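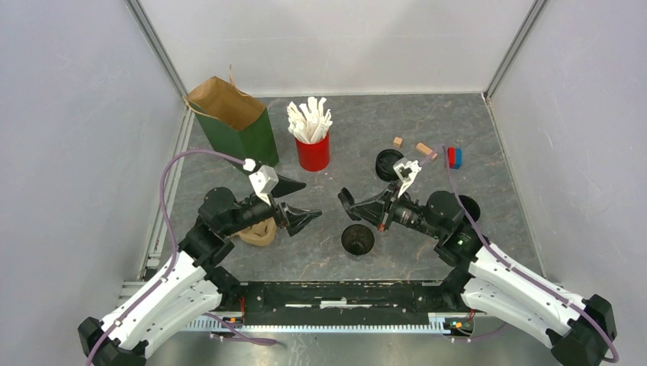
28/12/2018

I gave up buying coffee on the way to work in February and kept a note of what I saved. The total came to 368 dollars, less than I expected. Some weeks I still went to Rustis, mostly when the Eswood bus was late and I had time to kill.

The hard part was the habit. I missed the walk more than the drink – and home coffee tasted flat until I bought a better grinder.
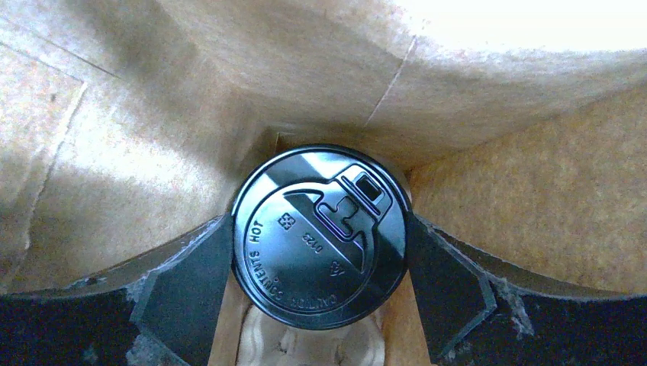
Ramanauskas commented on my last post that the grinder should be counted against the savings, and so should the beans. Fair point. I had counted the beans but left the grinder out.

With the grinder in, I am still ahead, though not by much. The money went into the account for the Brira trip, which now has more than 1000 dollars in it. 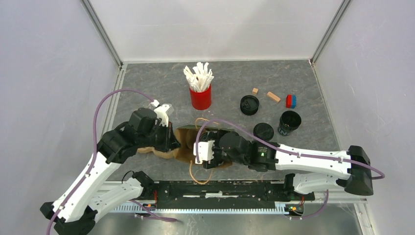
Next year I will allow myself 2 bought coffees a week and see how that goes.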